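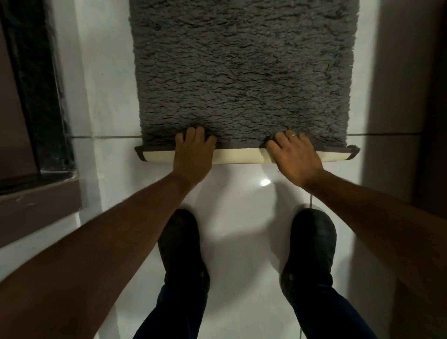
By Signe Dalsgaard
Everyday Things, Explained - for readers 8 and up

Why Does the Bath Mat Have a Bottom?

Everything has a bottom, you may say. Your chair has one. Your shoe has one. You have one, and somebody is probably telling you to sit on it. But the bottom of a bath mat is worth a closer look, and hardly anyone gives it one, as the whole idea of a mat is that you stand on the other side.

Take a shaggy gray mat and curl back the edge. On top you get a jungle. Underneath you get something smooth and pale, like the inside of an eggshell. They look as if they belong to two different objects that were stuck together by accident. They were stuck together on purpose, and each has its own job to do.

The jungle part

The fluffy top of a mat is called the pile. It is a strange word for it, because nobody has piled anything. It comes from an old Latin word for hair, so when you stand on the pile you are standing on the mat's hairdo.

Some piles are cut short and flat, like a lawn. Some are left in loops, where each bit of yarn goes up, turns around and comes back down again. When the loops are long and curly and lean on each other, people call the mat shag. Press your fingers into shag and they sink in as if the mat were trying to eat them. (It isn't. It has no teeth.)

All that yarn has a lot of surface. Unroll one curly strand and you would be surprised how long it is. Water likes surfaces. It clings to them and creeps into the tiny gaps between the threads, and this creeping has a grand name, capillary action. You can use it at dinner if you want everyone to stop talking for a moment.

Try it with a paper towel. Dip one corner in a glass of water and hold the rest up in the air. The water climbs. It has no legs and nobody asked it to, and up it goes. Your wet feet on a mat are the same story, only with toes.

The bottom part

Now imagine the mat with no backing, just yarn all the way through. You step out of the bath. Your foot goes down, the mat goes sideways, and you go wherever you happen to go. Shiny white tile looks very clean and behaves like an ice rink, especially with a puddle on it.

Rubber helps because it grips. The grip between two things that rub together is called friction. Socks on a polished floor have very little of it, as you know if you have ever run down a hallway in socks and met the door at the end. Rubber is soft enough to squash a tiny bit into the bumps of whatever it sits on, even bumps too small to see. That makes it hard to slide.

The rubber also holds on to the yarn. Turn some mats over and you find their backs painted with a layer that keeps the loops from being pulled out. Without it, one curious cat could undo a bath mat in an afternoon. I once had a cat called Foneck who was willing to try.

The edge part

Between the top and the bottom there is often a thin strip running along the side. This is the binding. It covers the raw edge of the fabric so the threads don't wander off. Even so, you may see a few strands poking out near a corner, like hair first thing in the morning.

Do not pull them. I know you want to. A grown-up with scissors can snip a loose strand level with the others. A child with a strong arm and a free half hour can make it much, much longer.

Why anyone would roll one up

Mats get curled and rolled for all sorts of dull and sensible reasons. The floor beneath wants mopping. The mat wants washing, or drying, or shaking out of a window onto someone else's begonias. Rolling is kinder than folding, too. A sharp fold left for a long time can crack the rubber, and then little crumbs of it turn up all over the floor, looking like something a mouse has been up to.

If you are asked to roll one, kneel or bend down at one short end. Tuck the edge under or over and keep both hands wide apart, so the roll stays straight. Should it begin to look like an ice cream cone, one hand is going faster than the other. Go back and start again. The mat won't mind.

Before it goes in the washing machine, find the label. Many rubber backings dislike hot water, and 30 degrees Celsius is a common number to see printed there (that is 86 in Fahrenheit, and your body, at 37 Celsius, is warmer). Rubber also tends to dislike a hot dryer, which can make it stiff and brittle. Hang the mat over something and be patient. Shag takes ages to dry, for exactly the reason it was so good at drying you.

Something to try

You need 2 old washcloths, one of them with a rubber jar grip or a piece of non-slip drawer liner underneath, and a smooth table. Put them side by side and give each one a gentle push with a finger. Then put a book on each and push again.

Write down which one moved. Then put the book back where you found it, particularly if it was somebody else's.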